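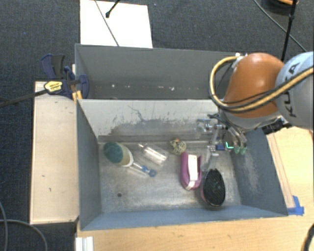 杂物箱按什么分?刷子、瓶子、小零碎全混在一起

家里浴室柜拆了准备重装,里面的东西先全倒进了一个金属箱,旁边还并排放了一个一样的,打算分拣用。现在的问题是不知道该按什么标准分。

箱里主要是这几类:梳头用的刷子,刷头是黑色椭圆形的;中间有一块白条的紫红色长条物,两头是圆的;透明的瓶子;还有带花斑的圆形小东西。数量不算多,可是大小差得远,刷子占地方,小东西一翻就沉到底下去。

我试过两种分法。第一种按人分,大人一箱孩子一箱,结果梳子和护发的东西两边都要用,没几天又混了。第二种按大小分,大的放一箱小的放一箱,看着整齐,找的时候反而更慢,要用一套东西得翻两个地方。

另外想问两点:

一是金属箱底已经磨得比较厉害,直接放刷子和瓶子要不要紧,要不要垫东西。箱子是旧的,不想换。

二是新柜子订的是Savholm的窄柜,里面只有两层,下面一层高一些。两个箱子肯定放不进去,最后还是要挪到小盒里。有没有必要现在就买小盒,还是等柜子装好再说。预算400以内,越少越好。

柜子大概十二月才能到,中间这段时间箱子就放在走廊地毯上。

阁楼第三格

先说分法。浴室的东西我建议按使用的动作分,不按人,也不按大小。洗头梳头是一组,刷牙洗脸是一组,洗澡玩具一组,没拆封的备用品单独一组。一组东西在同一个时间用,就放在同一个地方,用完放回去也不用想。

两个箱子可以这样安排:一个只当中转,一个放已经分好的。每次从中转箱里拿一件,当场决定去哪一组,不要拿起来看看又放回去。中转箱清空之前不要往里面加新东西。分好的那一箱里用纸盒隔开,鞋盒剪矮一半就可以,四组正好四格。

具体到你列的东西:

梳头的刷子先清理再归位。头发用尖尾梳的尾巴从刷毛根部挑起来,剪断以后拉掉。普通塑料刷可以用温水加一点洗发水泡几分钟,刷干净后毛朝下晾。气垫的不要泡,气垫上的小孔会进水,里面很难干,用湿牙刷沿着刷毛根部擦就行。木柄的也不要泡。

带标签的盒子和瓶子,先看日期,过期的直接拿走。拆过的和没拆的不要放在一起,不然很容易前一个没用完又开一个。没拆的统一标签朝外。

旅行装的瓶子留够一次出门用的就行,我家是2套,其余的用掉。瓶身上没有字的,里面是什么已经不确定的,就不要留了。

孩子的洗澡玩具,底下有孔能吸水的那种,捏一捏看有没有黑色的东西出来,有的话不要再用。实心的洗净擦干后可以放网袋里挂起来,不占柜子。

箱底的问题:磨损本身不影响放东西,要看有没有毛边和锈。戴手套摸一遍,有毛边用细砂纸顺着一个方向磨平。然后垫一层能洗的东西,旧毛巾或者防滑垫都行。防滑垫的好处是刷子和瓶子不会滚来滚去,拿起来抖一抖,灰和头发就都掉了。毛巾会吸潮,要经常换。

放在地毯上的话,箱子底下也垫一块硬纸板,金属边角压久了地毯会留印子。

橘子皮晒干

我家就是Savholm的窄柜,装了半年多,只说小盒的事。

等柜子到了再买。网页上写的尺寸是外面的,里面要扣掉板的厚度,还有后面水管那里要让出一块。我当时提前买了Gatelia的六格盒,长度多出一点点,门关不上,最后拿去装文具了。后来量好内部尺寸重新买,Rison的浅盒和Gautier的高盒混着用,一共花了277,没有超过你的预算。

量的时候注意三个地方:柜门铰链往里凸出来的部分,层板到上一层板底的净高,还有最里面水管的位置。每个都量左右两边,老房子的墙不一定直。

下层高的放刷子和瓶子。刷子竖着放,柄朝下,刷头朝上,放在高盒里,一眼能看到是哪把。横着放很占地方,而且刷毛会被别的东西压歪。上层放每天早晚都要用的。

备用品我没有放在柜里,放在卧室的抽屉,柜里只留正在用的。窄柜容量确实小,塞满以后拿后面的东西要先搬前面的,很麻烦。

等柜子的这段时间用纸盒隔就够了,上面那位说的鞋盒可以。纸盒还有个用处,正好试一下每一组需要多大的地方,试过一阵子再照着纸盒的大小去选塑料盒,比看着网页猜准。湿的东西别直接放进纸盒,擦干再放。

走廊灯泡

全部倒出来,半年没用过的扔掉,剩下的一个箱子就够了,不用分。

垫子买最便宜的2块,一个箱子一块。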